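Hasbridge Soccer Club
Minutes of the Coaching and Squad Meeting, December

Present: Rosalind Dunleavy (chair), Yogesh Gautam (head coach), Kendra Hiebert (reserve coach), Raymonde Doucette (registrations)
Apologies: Karine Doucette
Meeting opened 7:10 p.m.

1. Minutes of last meeting
Accepted with one correction. The friendly at Clevitz finished 2-1, not 2-2.

2. Goalkeeper cover
Yogesh reported that the first-choice keeper will miss up to 8 weeks with the wrist injury. Kendra is willing to release the reserve keeper for league games but wants her back for the cup tie. Agreed that the reserve keeper moves up now and that the under-18 keeper trains with both groups on Sunday mornings.

Yogesh asked whether we could sign a short-term keeper. Raymonde said the window is closed for transfers but open for unattached players. Yogesh to make calls and report back before any offer is made.

3. Squad list for spring
Raymonde has 27 players registered across the first team and reserves. Three have not returned their medical forms. They will not be picked until the forms are in – this applies to friendlies too.

Kendra asked for a clear rule on players dropping down for reserve games. Discussion was long. Agreed that anyone who plays a full first-team match does not play for the reserves within two days. Players coming back from injury are at Kendra's discretion.

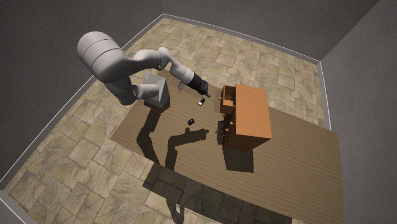
4. Set pieces
We have conceded from corners in four of the last six matches. Yogesh wants to drop man marking and go to a zonal setup with two players free to pick up late runners. Rosalind asked if this could wait until the keeper is back. Yogesh would rather start now and use the two January friendlies to settle it. Agreed.

5. Training field
The Sani Road field is available on the same terms until the end of April. The cost is $134 per evening with lights. The Histis field was quoted at $171 and is farther for most players. Agreed to stay at Sani Road. Raymonde to confirm the booking in writing.

6. Other business
Kendra needs new training bibs, any color except yellow. Approved.
Karine sent a note asking for the away travel list by Friday. Yogesh to send it.

Next meeting: January, same room, 7 p.m.
Meeting closed 8:35 p.m.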